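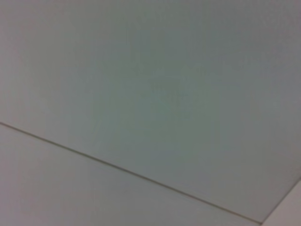 Figure 1. Wrist camera view, item 2: pale flat surface with a single diagonal seam.

Braminard Manipulation Research Group
Minutes of the Regular Project Meeting
Monday, May 16, 2022
Zeldale Building, second floor meeting room

Present: principal investigator (chair), laboratory manager, two research engineers, three graduate researchers, data coordinator (minutes). Grunwood was represented by telephone.

The chair opened the meeting at 10:05 a.m. The minutes of the previous meeting were approved with one correction: under item 4, "left wrist" should read "right wrist."

1. Status of the demonstration set

The data coordinator reported that the set now holds 812 episodes, all of which have been copied to the Tang server. Labels are complete except for the most recent drawer tasks. Grunwood asked when the next release would be ready for its own training runs. The chair replied that no release would go out before the review under item 2 was settled.

2. Wrist views with little visual content

The group reviewed the view in Figure 1, in which neither the gripper nor any handled object is visible. The larger surface is a nearly even gray-green, and the only strong features are the thin dark seam and a lighter strip in the lower right corner. The surface looks like a ceiling panel, but the members did not agree on whether it could be identified with confidence from the wrist view alone. It was agreed to label it "flat panel, unidentified."

A research engineer presented the result of the low-texture comparison. Two policies were trained on the same episodes, one with all wrist views kept and one with low-texture views removed by an automatic filter. Over 31 trials per policy, the policy trained on all views completed 7 more trials than the filtered one. Most of the difference came from the reaching phase, before contact with the object. The engineer's reading is that the filter leaves gaps in the motion record, and that the policy then has no example of how to move when the wrist camera shows very little.

Discussion followed. One graduate researcher noted that both policies were trained from a single random seed and that the comparison should be repeated before any claim is made in writing. Another asked whether the filter threshold had been set by hand; it had. The laboratory manager asked that the blur score be reported separately from the texture score, as the present filter combines the two — a plain surface in good focus and a busy one out of focus can receive the same value.

Resolved: that low-texture wrist views be kept in the training set and marked with a flag, and that the comparison be repeated with additional seeds.

3. Image compression

Faint blockiness was noted in the flat color areas of Figure 1, mostly across the upper middle. The second engineer will store a small batch at a higher quality setting and report the effect on file size. Grunwood has no objection, provided the file format does not change.

4. Equipment and schedule

The replacement wrist cable has been ordered. Arm time for the repeated trials is limited to 16 hours per week until the Zeldale electrical work is finished. The written report to Grunwood remains due in December.

Action items

Repeat the comparison with additional seeds: research engineer.
Separate blur and texture scores in the filter: second engineer and laboratory manager.
Add the low-texture flag to the label file: data coordinator.
Compression test batch: second engineer.

The meeting was adjourned at 11:20 a.m.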